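Flondness bench notebook – Tilgate cell
November 28, 2024

Rules for thin-object handling, revision 2

Started from the Zupan draft and cut what we never use. Scope is rods, pins and stems held by the fingertips near paper or card. Anything heavier goes under the general gripper sheet.

1. Speed. Cap wrist speed at 200 mm/s in free space. Within 5 mm of a paper surface, drop to the slow profile. No manual override, including during teach.

2. Grip. Hold at the tips only. If the part has a collar or disk on it, keep that clear of the fingers – closing on it shifts the rod and the pose estimate goes with it.

3. Openings in card. Log the state of the edge before each run. A torn edge is recorded as torn, whatever the cause, and the card keeps its ID.

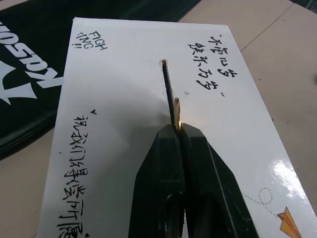

4. Glare. Coated stock throws a bright patch back at the wrist camera, lower right in this view. Mask it or move the lamp. Do not raise the detection threshold to get rid of it. Gripper shadow across the card is normal and stays in the data.

5. Writing on props. Handwritten cards are allowed. Check for names and addresses first. Greetings and slogans pass, in any language.

6. Stop conditions. Any rise in wrist force with no forward travel is a stop. Back out along the rod axis, never sideways.

Open: the Cilico logger still rounds force values on export. Index is at 1,691 entries and the old ones have no edge field. Leave them blank, no backfilling.

To do: print rule 6 for the cell door.

3 shares | 2 comments

Comments
bench2: Does rule 1 apply to dry runs with no card down?
tilgate_ops: Free-space cap yes, slow profile no. Will reword.

Related entries
Fingertip wear log, November
Lamp positions for coated stock
Zupan draft, marked up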